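Compte rendu de visite : préparer l'achat des pinces et des postes de saisie

Nous sommes allés à Fanenmont pour voir travailler l'équipe de Jeon avant de fixer notre budget d'équipement. La question de départ était simple : faut-il acheter un bras complet dès la première année, ou commencer par des pinces tenues à la main et reporter le bras à l'exercice suivant ? Nous avions dans le dossier une offre de Dendov et une autre de Skasness, difficiles à comparer sur le papier parce qu'elles ne couvrent pas le même périmètre.

L'accueil s'est fait à 9 h, dans un bâtiment bas au fond de la zone d'activité. Prévoir de se garer à l'entrée, la cour est réservée aux livraisons. Après une présentation assez courte, nous sommes passés dans la salle des postes, où l'on enregistre des gestes de préhension avec une pince portée par l'opérateur, caméra comprise. Chaque poste tient en peu de choses : une table, la pince, un ordinateur et une caisse d'objets courants.

La tâche du matin était du rangement, avec une balle de tennis et une pochette transparente. C'est le genre d'exercice que nous voudrions reproduire chez nous, et il a l'avantage de ne presque rien coûter en objets. La pochette est la partie délicate du lot. Le plastique est brillant, on voit la table au travers, et Jeon nous a dit avoir perdu du temps sur ce type de matière avant de revoir l'éclairage des postes. 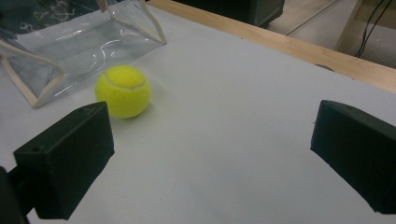

Poste de rangement : la balle, la pochette transparente et les deux doigts de la pince.

Nous avons passé un long moment sur les doigts, puisque c'est la pièce qui s'use. Ceux de Jeon sont des blocs noirs à faces plates, percés de petits trous. L'équipe les remplace par paires et garde toujours de l'avance. Le prix indiqué par Dendov est de 80 euros la paire, ce qui paraît modeste tant qu'on raisonne sur un seul poste. Jeon conseille d'inscrire les doigts en consommables et de ne pas les noyer dans la ligne « matériel », sinon le premier remplacement demande une nouvelle validation. Nous avons eu exactement ce problème avec les ventouses de l'atelier.

Pour la pince elle-même, l'offre Dendov est à 1563 euros pièce, support de caméra compris, caméra non comprise. Skasness vend un ensemble plus complet, avec logiciel et mise en route, mais ne détaille pas ses lignes. Nous avons demandé un devis éclaté. Les deux fournisseurs livrent sans table ni éclairage, et c'est là que notre première estimation était fausse : nous avions compté zéro pour le mobilier.

Or la table compte. Il faut une surface claire et mate, assez large pour que l'opérateur tourne autour de l'objet, et une bordure est bien utile avec une balle. Jeon a essayé plusieurs plateaux avant d'en choisir un. Nous avons noté les dimensions et le fournisseur local, à transmettre aux achats.

L'après-midi a porté sur l'organisation. Les séances sont courtes, avec une pause entre chaque, car la pince pèse au bout du bras même si elle semble légère au départ. Un poste ne tourne donc pas toute la journée avec une seule personne. Pour notre plan, cela veut dire deux opérateurs par poste, ou bien un poste de moins que prévu. Il faut aussi compter le tri des enregistrements, que nous avions oublié. Jeon y consacre presque autant d'heures qu'à la saisie, et le stockage arrive vite en tête des dépenses récurrentes.
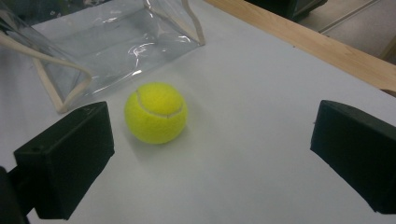

Fanenmont, juillet

Au retour à la salle des postes, la même balle et la même pochette servaient encore. Les doigts restent grands ouverts au moment de l'approche, avec un large espace entre les deux. Nous avons demandé si une ouverture plus petite suffirait, Skasness proposant un modèle moins cher de ce type. Pour des pièces fines, oui. Pour une balle de tennis, Jeon déconseille : l'opérateur passe son temps à viser.

Ce que nous proposons pour le budget :

— deux pinces à main chez Dendov la première année, avec une réserve de doigts inscrite en consommables ;
— deux tables à plateau clair et un éclairage fixe, achetés localement ;
— une ligne de stockage distincte, révisable en cours d'année ;
— pas de bras avant d'avoir nos propres enregistrements. Jeon a attendu 18 mois avant d'acheter le sien et ne le regrette pas.

Reste la question de la maintenance. Dendov répare par retour en atelier, sans matériel de prêt. Skasness envoie un technicien, mais seulement sous contrat. Nous n'avons pas tranché et le point sera repris quand le devis détaillé sera arrivé. Il faudra aussi vérifier que la caméra que nous possédons déjà se monte sur le support Dendov ; nous avons relevé l'entraxe des vis sur place.

Contact | Mentions légales | Tous droits réservés | Haut de page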